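Site visit notes: Clurham packaging plant, open day

Clurham opens its packaging plant to the public once a year, normally in November. The last one was put back, and we went through on March 21, 2021 instead. Groups were capped at 10, with Ivone Batista from production leading ours.

The tour began at the resin store. Pellets arrive by road and are blown into silos on the north side of the building, then dried before they reach the moulding hall. Batista said moisture is the main cause of surface faults, and the drying temperature is logged every shift.

The hall has two lines. The older one makes lids and shallow trays, the newer one deeper containers. Changing a mould can take up to 30 minutes on the newer line. On the older one it is a job for most of a morning, so lid orders are grouped by colour and size.

Ribbed walls came up several times. Ribs stiffen a thin wall, which lets the designer take weight out of the part. They also make the tool dearer to cut and harder to polish.

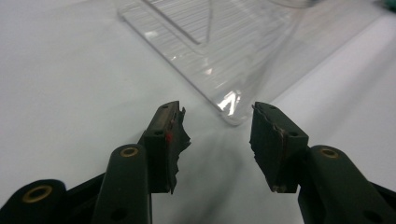 Clear plastic container with fine ribbing, on a white tabletop.

Wilson Espinoza covered quality control. Parts are pulled at set intervals, weighed and measured at the rim. He was frank about scrap: clear grades can be reground and reused, but only in a small proportion before the haze becomes noticeable.

The second half dealt with finishes. Clurham has been working on gloss for rigid gift boxes, a market it entered through its Viltska range. Dark colours show scratches sooner than light ones, and Su-bin Ko explained how the samples are rubbed and then graded under a fixed lamp.

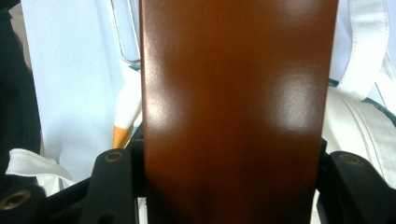 Glossy reddish-brown panel, darker towards the bottom.

Questions ran over time, mostly on freight costs and recycled content. Parking is at the rear gate off the service road. Closed shoes are required, and ear plugs are handed out at the hall door.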